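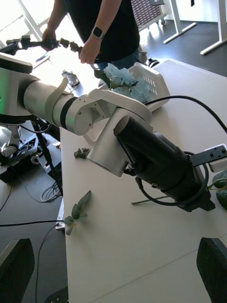
The arm gets the hydrangeas, we get the blame

February
By Silvana Bastos

I've been making up artificial arrangements at Lirkgate for long enough that my thumbs do it without me, so you can guess how I felt when the arms came in. We've got two of them now, and on a good Friday the whole room sends out 936 stems. More than 327 of those used to be mine!

I don't hate them. My wrists are grateful (fabric hydrangeas are light, but the wire in a big bunch isn't). What bothers me is that the job changed and the job title didn't. I used to arrange flowers. Now I spend half the morning teaching a gripper how hard to pinch a stem, and that's a skill, and I'd like it on my payslip, please.

Management at Drutivwood, who own us, call it "support work". Well, it's my twenty-odd years of knowing where a bunch balances that they're putting in there, and I think people should be paid for handing that over.

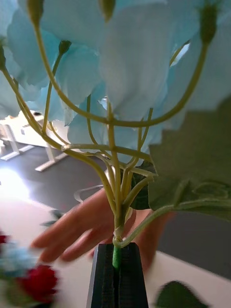 Şimşekoğlu wrote in to tell me I'm being soft, and that at Cleteck the training hours went on the payslip only after the whole shift asked together. Fair enough. I've put my name down to ask, and so have two others on my bench.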